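A Stay at the Clusstead House, Bematness

Jun 29, 2021

Readers of this blog will know that I prefer small hotels to large ones, and that I have a particular regard for country houses which have been adapted for guests without losing their domestic character. The Clusstead House, on the northern side of Bematness, had been recommended to me on several occasions. I recently spent four nights there and set out my impressions below for the benefit of those considering a similar visit.

The property stands at the end of a gravel drive, a short distance above the village. It was built as a family residence and passed through several owners before opening as a hotel. There are 21 guest rooms, of which nine are in the main house and the remainder in a converted stable building across the courtyard. I would advise requesting the main house. The stable rooms are larger and have better bathrooms, but they face the parking area, and guests departing early can be heard quite distinctly.

Check-in was conducted at a desk in the front hall. The formalities were brief. I was asked to confirm my departure date and dinner preferences, and my luggage was taken upstairs while I completed the registration card. My room, on the second floor, overlooked the lower lawn and a line of mature beech trees, with the estuary visible beyond them. It was furnished with a good writing desk, an armchair, and a bed of generous width. The mattress was firmer than I would have chosen, and an additional topper was provided within the hour when I inquired.

The rate for a main house room at the time of my visit was $179 per night, inclusive of breakfast. Dinner is charged separately. For a property of this standard I consider the rate reasonable, although guests should note that a two-night minimum applies from the beginning of summer through the end of September.

Breakfast is served in the garden room between seven and ten. The cold selection is laid out on a sideboard and the hot dishes are ordered from a short menu. The smoked fish was excellent on both mornings that I ordered it. Coffee arrived promptly, though it was on the weak side, and I took to asking for it to be made stronger. The bread is baked in the village and is worth the walk if one wishes to take a loaf home.

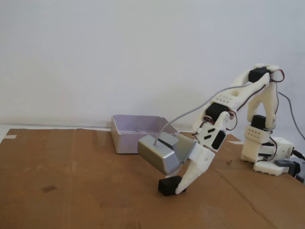
White robotic arm on a tabletop covered with brown cardboard.

Dinner is a more formal occasion. The dining room is named for the Owusu family, who lived in the house for two generations, and their portraits hang along the inner wall. The menu changes daily and offers three choices at each course. I had the lamb on my first evening, which was well prepared, and a vegetable tart on the second, which had been kept too long under heat. The kitchen is clearly at its best with fish and with local produce. The wine list is modest in length but fairly priced, with a sensible number of half bottles.

I had occasion to speak with the manager, Savita Chauhan, on my third evening. She explained that the house intends to keep its present number of rooms and that future investment will be directed toward the grounds and the older bathrooms. Work on the bathrooms on my floor is due to begin in September. She also confirmed that the library, which was closed during part of my stay for repairs to a window, would be available to guests throughout the remainder of the season.

The grounds deserve a separate mention. A terrace runs the full width of the house on the garden side, and steps lead down from it to the lawn, a rose walk, and a small orchard. A path continues from the orchard gate to the shore. It is uneven in places and there is no handrail on the steeper section. Guests with limited mobility should ask at the desk for the alternative route by way of the service road, which is longer but level.

Those wishing to walk further will find the Tolier trail well marked. It begins at the church in Bematness and climbs to a viewpoint at 1,000 feet, from which the whole of the bay can be seen in clear weather. I completed the walk in a morning, with a stop for refreshments at the top. Suitable footwear is essential, particularly after rain. The village itself has a bakery, a pharmacy, a small grocery store, and two places to eat, one of which is open only in the evening. There is no bank, and the nearest cash machine is at the gas station on the main road.

A few practical observations may be of use. The wireless connection was reliable in the public rooms and weak in my bedroom. Parking is free of charge. The house does not have an elevator, and guests on the second floor should expect two flights of stairs, the upper one rather narrow. Children are welcome, although there is little provided for their entertainment indoors. Dogs are permitted in the stable rooms only, by prior arrangement.

Members of the hotel's guest program may apply points to their stay. A single night in the main house requires 3,000 points, and the redemption must be requested by telephone at the time of booking. I was not able to use mine, having made my reservation through the website, and was informed politely that the matter could not be corrected afterward. I mention this so that others may avoid the same inconvenience.

The staff were attentive throughout my stay without being intrusive. My name was remembered from the first evening, my newspaper was placed outside the door each morning, and a packed lunch was prepared at short notice on the day of my walk. The account presented at departure contained one error, a bottle of mineral water belonging to another table, and it was amended immediately.

I have made a provisional reservation for next spring, when the rose walk will be in bud and the rates somewhat lower. On that occasion I intend to take a room at the eastern corner of the main house, which receives the morning sun, and to dine at least once at the evening restaurant in the village. A further report will be posted on this page after that visit. Correspondence from readers who have stayed at the Clusstead House may be submitted through the contact form.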